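Re: Scene sheets and the "no loose items" rule
From: Ayane Tamura
To: manipulation-practice list
Date: 2022-08-19

Hi Kerstin, hi all,

Kerstin Lammers wrote:

> I've been reading the draft practice sheet on tabletop recording and I'm
> stuck on section 2. It says "no loose items within reach of the arm that
> are not on the scene sheet." Fine, but does that mean every spoon? Our
> people at Thiele set up a kitchen counter in the morning and it drifts all
> day. If I have to stop and rewrite the sheet each time a bowl moves, I'll
> lose half my recordings. Also, who signs off on cables? The old Gruso
> checklist had a line for them and the new one doesn't.

Good questions, and I'm glad somebody finally asked the cable one on the list and not just to me in the hallway!

So, the spoon first. Yes, the spoon goes on the sheet, but the sheet is meant to be short. We write down what is there and which surface it starts on, and that's all. "Plush pineapple, blue bowl." "Cutting board, counter." We don't write down angles or distances, and we don't write a new sheet when something slides over a bit. A new sheet is for when something comes in or goes out. If your pineapple leaves its bowl and lands on the tray, that's the task doing its thing, and the sheet from the morning still stands.

The reason I'm stubborn about it is that we went back through 2,730 recordings in April, and 305 of them had an object on the counter that the sheet didn't have. Most were harmless (a jar, a lid, somebody's spare cutting board). But when you're trying to work out why a grasp went wrong, you really want to know whether the thing it bumped was supposed to be there.

Cables. I checked with the folks who wrote the Gruso list and the line got dropped by accident when they merged two pages, so please put it back in your copy. My version goes: look at where the cables run before the first motion, and again after any change of tool or board. Cables lying on the work surface get written down just like an object, and anything that can catch on a finger or a tray lip gets moved or clipped. It takes me less time than finding my coffee. 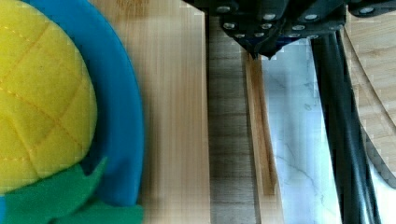
Does a cable that crosses the counter count as a stop condition?
Only when the planned path of the gripper goes over it at a height where the two could touch; otherwise note it on the sheet and carry on.

I know some of you would like that to be stricter. Brarkumia's in-house rule is that nothing crosses the counter at all, and if you have a bench built for it, great, do that. We share our counter with other setups and I would sooner have a rule people follow than one they sign and forget. My only hard line is the e-stop: one person has a hand near it whenever the arm is live, and that person isn't also the one resetting the toys. We've had arguments about this with two-person crews — yes, it's slower — and I'm still not budging.

Kerstin, on your drift problem. What worked for us was splitting the sheet in two. One part is the background, meaning the stuff that stays put for the whole session: toaster oven, cereal jar, the boards, the pot. The other part is what the arm is allowed to handle, so for instance a plate with the lemon, the banana and the watermelon slice. Background gets checked once before lunch and once after. The handling part gets checked between runs, and it's short enough that you can do it by looking. Long thin things are the awkward ones. A rod or a spoon handle can rest on one thing and reach over two more, so I list them under every surface they touch or hang over. It looks fussy on paper, but it catches the case where somebody pulls a board away and the rod rolls.

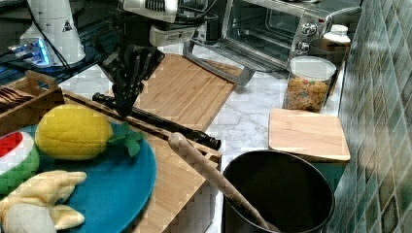 Filed under: Good practice > Workspace setup

I've put all of this into the next draft, which is on the Trusside share in the usual folder. Changes since the last one:

Section 2: "loose items" now reads "items, including cables and long tools"
Section 2: background and handling parts split, with a blank for each
Section 4: e-stop person named on the sheet, by first name is fine
Section 5: the cable line is back

Still open is what to do about old recordings with bad sheets. I have 1,756 that nobody has gone through yet, and I don't want to throw them out. My feeling is we tag them "sheet not checked" and let whoever uses them decide. If you feel differently, please say so on the list and not in a private mail, I lose those.

Kerstin, could you try the split sheet on your next session and tell me where it pinches? Mark it up as rudely as you like.

Cheers,
Ayane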